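**Winter woolens at the Praretti house**

January 14, 2007

In the cold months we ask every guest to leave sweaters folded and flat, never on a hanger. A knit which hangs for a whole season becomes long in the body and gets two small points on the shoulders. Before folding, spread it on the bed with the sleeves straight out to the sides, and smooth it with the palm from the neck down.
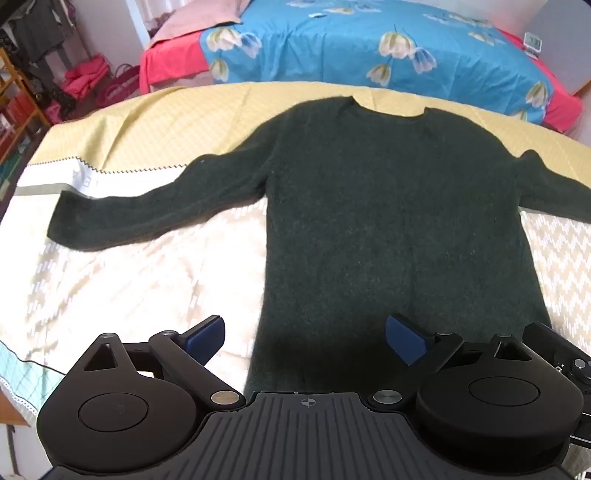

How often should a wool sweater be washed? Two times in a winter is enough for most of them, if it is aired by the window after wearing.

For folding we use the way we learned in Zerkevow. First one sleeve goes across the body, then the other, and after that the hem comes up to the neck. Please do not press the fold with your hand, it makes a line that stays until April.
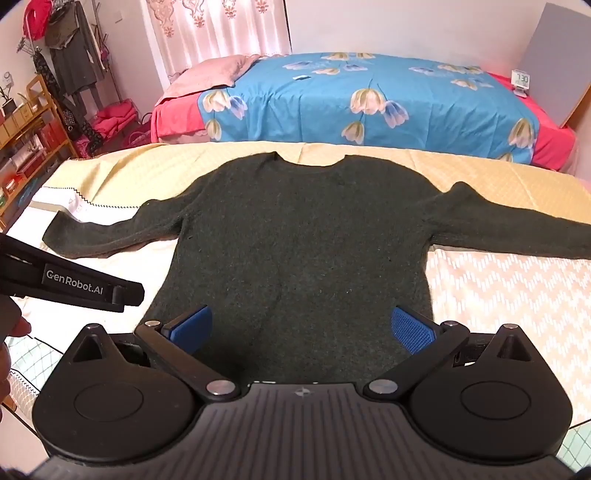

The clothes brush from Durkska is again in the hall drawer, together with the small comb for pilling. Use the brush first and the comb after, always in one direction. Dark green wool shows every light speck of lint, so with a sweater of this color go over the front once more before you fold it. The comb is only for the pills – on a fuzzy knit it can pull out good hair also, and then the place looks thin.

Cedar blocks are on the shelf.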